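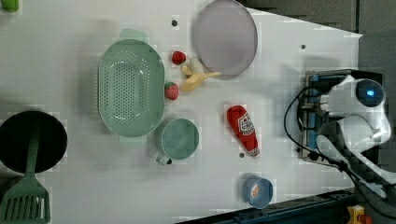 3.2 Household objects and table layouts

The objects used in the sorting study fall into three groups: cookware and utensils, tableware, and food items. We chose them so that most adults would know each one at a glance, and so that several could reasonably be put away in more than one place. A colander, for instance, was stored with the pans by some households in the Plaklow interviews and with the mixing bowls by others. Ketchup was kept in the fridge in some homes and in a cupboard in others.

A layout is one arrangement of objects on the table before any sorting starts. Layouts were drawn up by hand and not generated at random, as our early random layouts tended to pile everything into the middle. We wanted tables that looked like the half hour before a meal, with related things sometimes together and sometimes apart. In Figure 4 the green slotted spatula lies across the frying pan, a pairing that most people would leave alone until the pan itself is moved. The fruit is less settled. Two strawberries and a toy banana lie between the colander and the lavender plate, and either could be taken as the place where they belong. The ketchup bottle is on its side, well away from the pan, and the small blue bowl already has something in it.

Colour was allowed to vary freely. This had one effect we had not planned for. The mug and the colander in Figure 4 are both green and close together, and in the February pilot a few participants grouped items of this kind by colour before going on to group them by use. We kept such layouts in the main set and marked them, so that they could be looked at separately (Section 5.1).

Each layout was labelled with the groups a person would be expected to form. Labels were written by Asger Eskildsen and checked by a second reader who had not seen the first set. Where the two differed, both labels were kept. Filled containers caused most of the disagreement — a bowl with a food item inside can be treated as one thing or as two, and the written guide did not settle the matter until its second version.

The final set holds 119 layouts, arranged in 8 families by the meal they suggest. Participants made over 4000 placements in all. We left out placements where an object was picked up and returned to the same spot, as it was unclear whether these were choices or slips. Objects that ended up on the floor were also left out, although the rest of that participant's table was kept.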